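Notes from the Girine open day on ethical leadership
2018-03-21

I have sat through enough leadership workshops to be wary of any invitation that uses the word "values" twice in one paragraph. The one from Girine used it four times. I went anyway, mostly because the company had promised to let visitors watch real managers work through real ethical problems.

Girine runs its training out of the old Prokero building in Minhas. The open day drew 100 visitors, nearly all of them from personnel departments. We got a badge, a folder and a pen, and were walked into a lecture hall for the opening talk. It ran 20 minutes past its slot and told us that trust is earned. I wrote that down, then crossed it out.

The part I had come for was the decision room. A group of supervisors sat at a round table and was handed a case: a supplier called Clerer has been late three times, the owner is a friend of your boss, and a cheaper bid has just come in. What do you do? 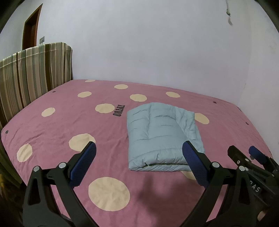

They took the cheaper bid in under five minutes. What bothered me was how little the friendship came up. One supervisor said she would "be transparent" with the boss, everyone nodded, and the trainer moved on. Transparent how? In writing? Before the contract is signed or after? In my experience that is where people lose their nerve, and the exercise stopped right at the door.

The second case was better. A team leader finds that a worker has padded an expense claim by 250 dollars, and the worker is also the best performer in the unit. The table split, voices went up a little, and a man who had been quiet all morning admitted he had once let a claim like that go. I would have liked an hour of that. We got ten minutes and a coffee break.

After lunch came the numbers. Girine says 2844 managers have finished the course and that most of them feel more confident about hard choices. I asked if anyone had checked with the people who work for those managers. The answer was that a follow-up survey is planned for October. Fine, but confidence is cheap — some of the worst decisions I have seen were made by very confident people. 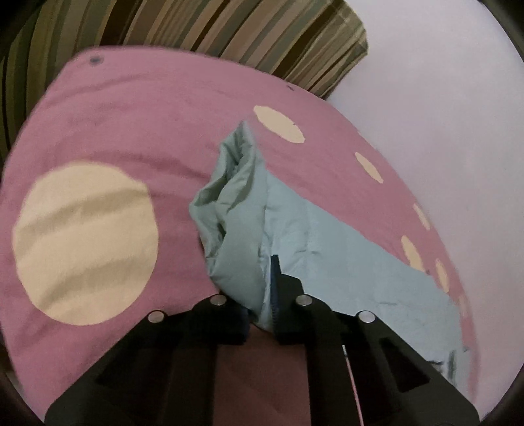

Light blue-green garment on a polka-dot bedsheet, held in a black gripper.

The day closed with a tour of the reading room and a pitch for the full course. I would send a new supervisor to the expense case and skip the rest. If the October survey does get published, I will read it before I recommend anything more than that.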